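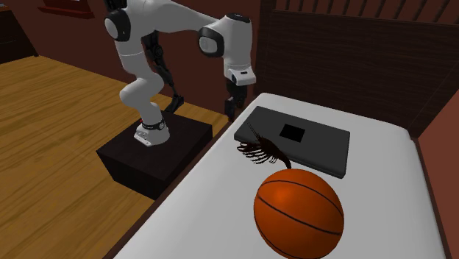

The centipede was Juniper Pennington's idea. She wanted something with a lot of thin legs, the kind of shape that makes a collision checker sweat, and she wanted it right up against a flat, boring object so the planner would have to care about both. So it went on the mattress with a closed laptop and a basketball, and for most of the spring it was the hardest thing in Trundeck's test library.

Trundeck makes planning software for robot arms. The whole company fits in two rooms over a bike shop, and its product, Trullotier, does one job that sounds small until you try it: given an arm, a gripper and a pile of things nobody has tidied, it decides which thing to reach for and how to get there without knocking the rest onto the floor. Almost all of that work happens in simulation, in rooms like the bedroom scene, and I spent two days watching over people's shoulders as they built them, broke them and built them again.

I should say up front that I love this stuff. I have sat through many demos where an arm picks up a cube from a clean table, and I clapped at the first few. A bed is so much better! It is low and wide, it has a frame and a headboard to hit, and the arm has to work out over it from one side. The pedestal stays put, so every object gets farther away the deeper it sits on the mattress, and the elbow has less and less room to choose from.

"Reach is the easy half," says Desmond Gallagher, who wrote most of the motion planner. "You ask for a gripper pose, you solve for the joints, and you usually get several answers. Then you throw out the ones that put the forearm through the furniture, and sometimes you have thrown out all of them."

What happens next is the part I found most fun. Older versions of Trullotier would give up and report a failure. The current one goes back up a level and asks whether a different grasp would do, or a different object first. Take the laptop. A closed laptop lying flat is miserable for a two-finger gripper, with no good edge to get under, so the planner may choose to slide it toward the side of the bed until part of it hangs over, then pinch. But you can't slide it toward a centipede that's in the way. So the centipede moves first, and now the planner has a list of steps instead of a single path.

Working out that list used to take the better part of a minute. Gallagher got it down to 3 seconds on the office machine by caching the checks that don't change (the bed isn't going anywhere) and testing only what has moved. He told me this very calmly. I was less calm.

The ball brings its own trouble, and it belongs to Fikri Sembiring, who looks after perception. A basketball is easy to find and hard to forget: push something near it and it may roll, and then the planner is working from an old picture of the world. Sembiring's fix was to attach a confidence value to each object that drains away whenever the arm does anything nearby. When it drops far enough, the arm backs off and looks again. It's a simple rule, and he is a little embarrassed by how well it does.

He is prouder of the centipede work. Thin legs and antennae tend to vanish from depth data, leaving a neat little body that appears to have lots of free space on either side. His module, called Wekar, pads the shape wherever color says "something" and depth says "nothing." Too much padding and no grasp is possible. Too little and you get what the team calls a haircut.

Every night the scenes are shuffled. Objects are turned, moved and swapped, and some 300 layouts run before morning. Pennington reads the failures over breakfast, and her favorites get names and stay in the library for good. One layout, Kapoor, beat three releases in a row before Gallagher found a sign error in the wrist limits.

I asked how much of this carries over to a real arm in a real room. Sembiring said contact is still the weak spot, since a simulated mattress doesn't sag the way yours does, and the team plans to start on soft surfaces in November. Pennington, meanwhile, was already looking for something with even more legs.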